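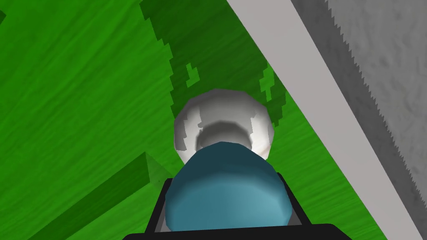
Do I need a captain's license to apply for the deckhand and guide job?

A license is only required for the captain's seat, and that seat is filled. Deckhand guides need a current first aid and CPR card, and we pay for the renewal if yours runs out during the season.

Seasonal Deckhand and Tour Guide
Fedov Boat Tours, Stenodville

Fedov runs day trips by boat from the town dock in Stenodville to the islands at the north end of the bay. We are hiring 6 deckhand guides for the coming season. The work starts in May with two weeks of paid training and ends in September. Some shifts continue into October if the weather holds, and those go first to guides who want them.

The boats

We have two boats. The Teneline is the larger one and carries up to 70 passengers. She does the full-day trip around the islands with a lunch stop at Verschueren Cove. The smaller boat does the half-day snorkel trip and the evening cruise. New guides train on both and are then scheduled mainly on one.

What you will do

A full-day shift begins at 7 a.m. You wash down the deck, load the coolers and snorkel gear, check the life jackets against the list and set out the boarding ramp. Passengers board at 8:30. Once we leave the dock, one guide gives the safety talk and the others help people find seats and stow bags.

During the trip you handle lines, watch swimmers from the boat or in the water, serve lunch and answer questions about the bay. There is a talk to give at each island. We provide a written guide to the history and wildlife, and you are expected to learn it during training. You can put it in your own words after that, as long as the facts stay right.

The boat is back by 4:30 p.m. Cleanup, rinsing gear and restocking take until about 5:15. Evening cruise shifts run from 4 p.m. to 10 p.m.

What we need from you

You must be 18 or older and allowed to work in the United States. You must be able to swim well in open water. There is a swim test on the first day of training, done in the cove with a mask and fins, and you cannot work on deck until you pass it. You will lift coolers and tanks of drinking water up to 50 pounds, and you will be on your feet most of the day in sun, wind and sometimes rain.

Crew members in safety positions are in a drug testing program. You will be tested before you start and may be picked for a random test later.

Boat experience helps but we teach line handling from scratch. Several of our returning guides came from restaurants, summer camps and schools. A second language is useful. Please list any you can hold a conversation in, even if you would not call yourself fluent.

If you get badly seasick, this is a hard job. The crossing on the way home is often rough in the afternoon.

Pay and housing

Pay is $19 an hour for new guides and $21 for returning guides. Tips are pooled by boat and split evenly among the crew at the end of each day. Overtime is paid over 40 hours. Most guides work four or five days a week, and weekend work is part of the schedule in July and August.

We rent a house on the hill behind the dock with 9 beds in shared rooms. A bed is $110 a week, taken out of your paycheck, with utilities included. The house has one kitchen and no parking. Returning guides get first choice of beds, so tell us in your application if you need one. Pets are not allowed.

We supply two shirts, a rain jacket and a mask and fins. You need your own non-marking deck shoes and a watch.

Off-season work

Two guides each year stay on through November to help haul the boats, clean gear and repair seat covers. This is shore work at the same hourly rate. It is assigned in August.

How to apply

Send a resume and a short letter to the Fedov office at Stenodville dock, or drop them off at the ticket window between 9 a.m. and 3 p.m. In the letter, tell us:

the first and last dates you can work
which boat or shifts you would prefer, if you have a preference
whether you need a bed in the house
two people we can call who have worked with you

We read applications as they come in and stop when the positions are filled. Interviews take half an hour, in person or by phone. Those who are offered a job will get the training dates and the first month's schedule in April.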